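Search this guide Enter keyword Go

Cekero Meal Programme: Set-up Guide for Partner Schools
Section 2. Receiving and storing the first delivery 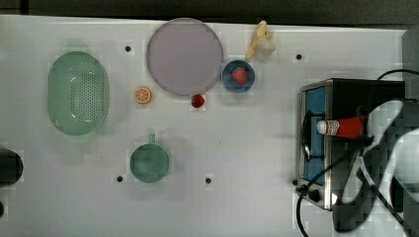
How much porridge powder will our school receive in the first delivery?

Each school receives enough sachets for 26 school days, counted from the enrolment form you sent to the Olthorpe office. If your enrolment has changed, tell the office before the delivery is packed.

2.1 Before the delivery

1. Choose one dry cupboard or room with a door that locks. The sachets must stand off the floor.
2. Write the name of the key holder on the green form. A second key stays with the principal.
3. Check that the driver can reach your gate. The Hodžić Transport truck can not turn in a narrow laneway.

2.2 When the driver arrives

1. Count the cartons together with the driver. One full carton holds 55 sachets of 500 grams.
2. Open any carton which is crushed or has a torn corner, and put damaged sachets to one side.
3. Write the number of good sachets on both copies of the delivery note, and sign both. The driver takes the white copy.

Note: If the numbers do not agree, write your own number and let the driver write his. Do not sign an empty note.

2.3 Storing

1. Put the older cartons in front and the new ones behind.
2. Close an opened sachet with a clip and use it on the same day.
3. Keep soap, paraffin and Lusterer floor polish in a different cupboard. The powder takes the smell very easily.

Caution: Do not give out powder from a sachet that has insects or lumps in it. Keep the sachet, mark it with a cross and inform the office.

2.4 Before the long holiday

Deliveries stop in December. Count the unopened sachets on the last school day and send the number to the office by text message. Sachets which expire during the holiday may be given to the families of enrolled children, with a signature for each one.

For the serving record, continue to Section 3.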